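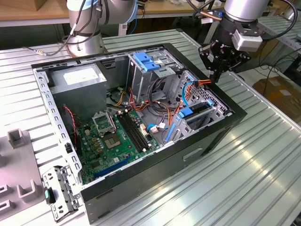
Photo: Teixeira Automation Lab, Druststead

I have a confession to make to everyone who sells robot hands for a living. I've stopped reading your spec sheets first. I used to love them! I'd sit down with a coffee and a highlighter and go through stroke, payload and grip force like some people go through the box scores. Then we spent most of September at our Druststead shop trying out grippers on old desktop computers, and I came out of it convinced that we buy these things in the wrong order.

The usual way goes like this. You pick an arm, you pick a gripper that bolts onto the arm, and then you go looking for a job. Everybody runs the same first test too, which is picking up a block and putting it down again. I've sat through so many block demos. A block is a very polite object. It has flat sides, it stays where you put it, and it doesn't have a wire attached to something on the far side of the case.

Our work is taking computers apart, and old desktops are rude. We logged 2974 grip attempts, and I read through every one of the failures myself (my weekends are quiet). Only 113 were the gripper dropping something it had properly caught. The big pile was all about getting there – a wrist that bumped the rim, a finger too fat for the gap, a camera that lost sight of the part the second the hand moved in front of it.

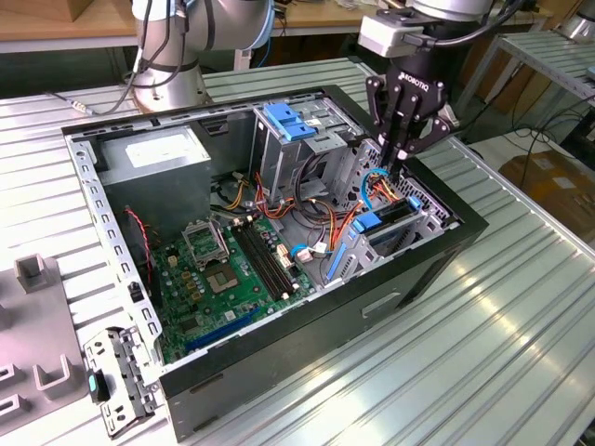
Grip force is the number people argue about most, and I think it matters least for this kind of job. A drive latch needs a small push in the right direction. A plug needs a pinch in a tight spot. Look at where the Robotiq has its two fingertips, down among the orange and red wires by the drive bay, and ask yourself how much a stronger squeeze would help. What you want there is a narrow fingertip, a way in from above, and some idea of what you're about to touch. I'd trade half the force on most grippers for slimmer fingers and never miss it.

And please, let's talk about cables on the arms themselves. Every brochure shows a clean white arm with nothing hanging off it, like it runs on good intentions. Real arms have cables, and those cables snag, pull and get in the way of the nice smooth path you planned on the screen. We lost 14 runs at our Herkcombe site to a single connector that kept working itself free. No spec sheet has a line for that, and I wish one did.

A fellow integrator told me I was being unfair, that a general purpose gripper has to be judged on general purpose things. Okay, I get that. If you're stacking boxes all day, go ahead and shop by payload, you'll be fine. But more and more shops like ours want to do fiddly work, and the buying habits haven't caught up.

So my advice is to bring your worst part to the demo. Bring the ugly one with the bent tab. If the sales rep winces, you've learned something. We did this with the Gatley controller, which looked so-so on paper, and it ended up staying because we could slow the last bit of travel way down without rewriting everything else.
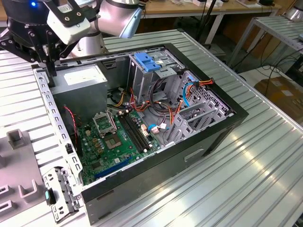 What I'd ask before buying

How wide is the whole hand, with the camera on it? How close can that camera get before it goes blurry? Can I swap fingertips in 2 minutes with one tool, or do I need the manual and a flashlight? Where does the cable go when the wrist turns all the way around? I'd put those four on the first page of any quote and push payload to the back.

You may disagree, and plenty of people in this business do. I'm told the next round of grippers will be stronger again, and I'm sure they'll be lovely. I'll be over at the bench with a file, taking a little more off the sides of the fingers we already have.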